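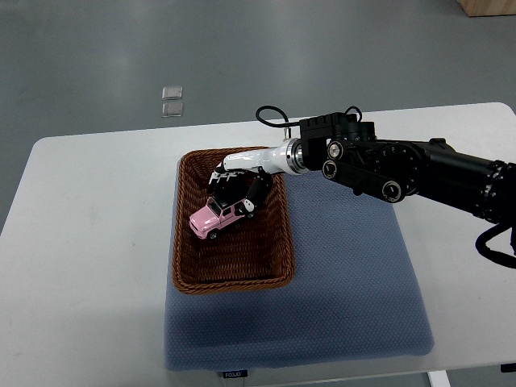 The little pink SUV in its basket, on the blue mat.

Hi all! Finally getting this page up. I've been on a tidying kick since July, and the toy cars were the last thing left on my list (they'd been living in a shoebox, then a drawer, then my coat pocket). I'm a sucker for small boxy off-roaders, and the pink one is my favorite by a mile. Black roof, dark windows, the works.

Tamer Tarawneh talked me into the basket. I wanted plastic bins with lids, he said wicker, we went back and forth for 2 weeks and he won. I do love that braided rim, and the warm brown looks so good against the blue!

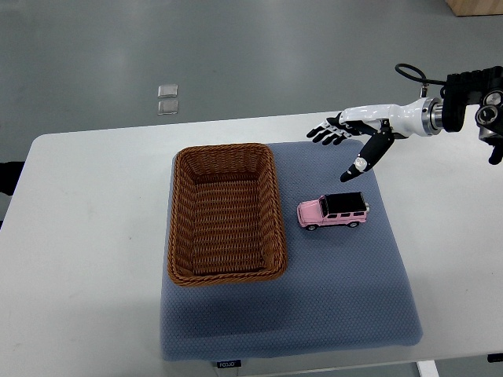

Basket on the left, SUV out on the mat with its nose toward the wicker.

The padded mat is the other thing people keep asking me about. It has a fine honeycomb sort of texture, and the corners are nice and soft. On a bare white table everything looks a bit lost, so I'd put something like this down under any small collection. Mine is staying put.

Next up is the rest of the shelf. Woo-jin Yoon has 8 cars he swears he'll trade me, and there's a swap day at Burkwood I'm hoping to get to if I can find a ride
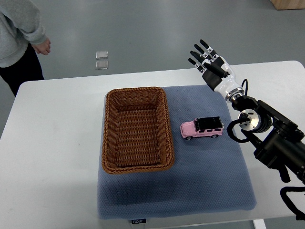

and somebody to split the table fee with. If you're going, leave me a note in the guestbook! I'm after anything boxy, any color, and I don't mind chipped paint or a missing mirror.

Page updated Oct 14, 2021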